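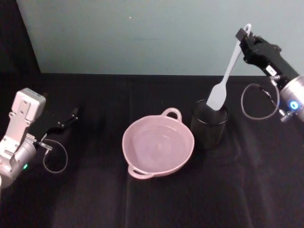

A Morning at the Robot Open Day

Have you ever helped in a kitchen? Maybe you took a spoon from a jar and stirred some soup. You did it without thinking very much. For a robot, this small job is quite difficult, and many people have to work on it for a long time.

In April our school group went to the open day at the Plevside workshop. The people there teach robots to do work in a kitchen. We were 17 children and two teachers, and we stayed until lunch. I am Deepika Pisharody, one of the teachers, and I wrote down what we learned so that other classes can read it too.

Who works there?

First we met Aravind Mathew. He builds the arms and repairs them. He told us that a robot arm is made a little like your own arm. It has joints, and each joint can turn. Put your hand on your elbow and bend it. That is one joint. Now turn your wrist. That is another one.

At the end of the arm there is a gripper. This is the robot's hand, but it has only two fingers. They come together and they go apart. With two fingers you can hold a lot of things, but you have to choose the right place to hold them. Try it at home! Pick up a pencil with only your thumb and one finger, and then try to write your name.

What is the job?

The workers call this job "Monti." It was the name of a cook in a story that Aravind's daughter likes. In the Monti job, the robot has to hold a spatula and bring it to a bowl. A spatula is a kitchen tool with a long handle and a flat end.
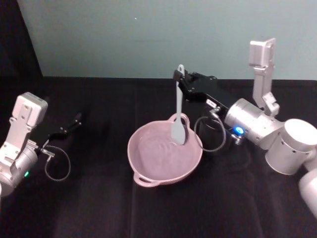
The bowl does not move, so the arm must do all the moving. It has to know how high the bowl is. If the arm goes too low, the spatula pushes hard on the bottom and can bend. If it stays too high, the spatula only stirs the air. We laughed about this, but Aravind said it has happened many times.

How does a robot learn?

Eleri Prosser answered this question for us. She said that a robot learns by practice, the same as you learned to ride a bicycle. A person shows the movement, and the computer saves it. Then the person shows it again, a little bit different. Until now her team has saved 3,077 movements. She keeps the number on a paper on her door and changes it every evening.

One boy in our group asked if the robot gets bored. Eleri said no, but the people sometimes do, and so they change places after 15 minutes.

How does it see?

A robot does not have eyes. It can use cameras. A camera makes a picture, and the computer looks in the picture for the things it needs, for example the edge of a bowl or the end of a handle.

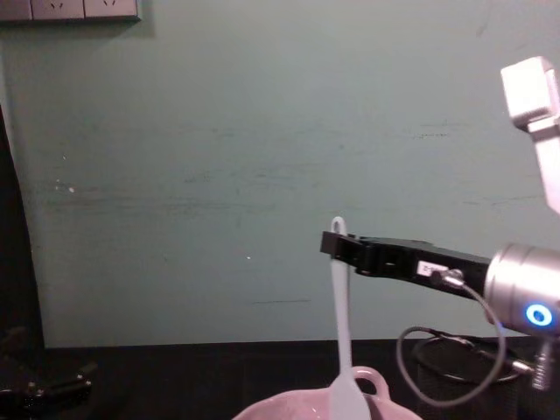
The gripper holds the spatula near the top of its handle, and the lower end goes down into the pink pot.

Can a robot cook dinner?

Not yet at Plevside. Eleri told us that real cooking has many small jobs in it, and each of them must be learned. Washing a tomato is one job. Opening a bag of rice is another, and she thinks it is the worst of all.

Words to remember

Joint: a place where an arm can bend or turn.
Gripper: the hand of a robot.
Spatula: a kitchen tool for stirring, turning or scraping food.

If your class wants to visit, ask your teacher to write to Plevside before the summer vacation. Bring a snack, and please tie your shoelaces well, there are stairs.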